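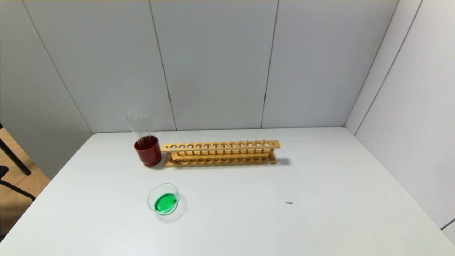

Page last changed: September

Brindico Countertop Water Still, Model 1242

Sold and serviced by Drustbridge School & Hobby Supply

If you have ever rinsed a nice clean piece of glassware under the tap, set it out to dry and come back to find it covered in chalky little spots, you already know why people buy a still. We sold gallon jugs of distilled water for years, and we watched the same kind folks carry them out to their cars month after month, until Xuelian Xu at our front desk started asking them whether they might like to make their own. A good many of them said yes, and the Brindico is the one we settled on.

It's a plain sort of machine and we mean that as praise. You fill the tank with ordinary tap water, put the lid on, plug it in and press the button. The water boils, the steam goes up through a coil in the lid where a fan cools it, and the clean water drips out of the spout and into the pitcher. The minerals stay behind in the tank, and the first time you look in there afterward you may be a bit shocked at what has been coming out of your faucet (we were!).

What it's good for

Mixing solutions and rinsing glass in a classroom or home lab, of course. Our customers also use theirs for steam irons, humidifiers, darkroom work, watercolor painting, and topping up the trays under fussy houseplants. One lady bought hers only for her orchids and now writes to us every spring with the news from her windowsill, and we do enjoy those letters.

A few things to know before you order

It isn't quick. A full tank takes most of an afternoon, and the fan hums the whole time, so you may not want it right beside the place where you teach or read. Most people start a batch after lunch and come back to it before supper. The lid and the top of the tank get very hot, so keep it well back from the edge of the counter if there are children in the room, and leave a hand's width of open space behind it so the fan can breathe.

It also doesn't make sterile water. What you get is very clean when it leaves the spout, but once it's sitting in a pitcher it will pick up whatever is floating around in your kitchen, like any other water. If your work calls for sterile water, please write to us and we'll point you toward something else.

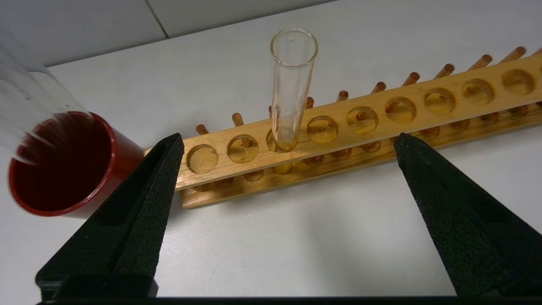

Wooden test tube rack, with a clear glass tube standing in it.

Details

Item number: 1242
Power: 600 watts, standard grounded household plug
Tank: stainless steel, lifts out for cleaning
Batch size: roughly 33 fluid ounces
Pitcher: glass, with a loose-fitting lid
Heating element: Hotix sealed plate
Shutoff: automatic when the tank runs dry
Warranty: 2 years, parts and labor

In the box

The still, the pitcher and lid, a power cord, a packet of citric acid cleaning powder, and the printed instructions. Racks, tubes, dishes and other glassware are sold separately on our glassware pages.

Cleaning it

Please do clean it! Nearly every still that comes back to our repair bench has nothing wrong with it apart from a thick crust on the bottom of the tank. Ambros Bachmann, who does our repairs, suggests a spoonful of the cleaning powder in enough warm water to cover the crust, left to sit overnight, then a good rinse in the morning. If your water is hard you'll want to do this after every few batches. White vinegar works too, though it's slower and the smell does hang about. Don't use steel wool or a scouring pad on the tank, and never put the base under running water. Wipe it with a damp cloth once it has cooled down and been unplugged.

Throw out the first batch from a new machine, and the second one as well if you notice any taste or smell from it.

Spare parts

We keep pitchers, lids, gaskets and cords on the shelf. The replacement fan is made by Aebischer and has to be ordered in, so allow some extra time for that one. Older stills with the square button take a different gasket from the current model, and the two look very much alike, so have a look at the button before you order. If you're still not sure, send us a picture of the underside of the lid and Ambros will tell you which one you need.

Shipping

The still goes out double boxed. Please keep the inner carton for the length of the warranty if you have somewhere to put it, as it's by far the safest way to send the machine back to us. Schools may order on a purchase order; ask for Xuelian and she'll set up the account for you.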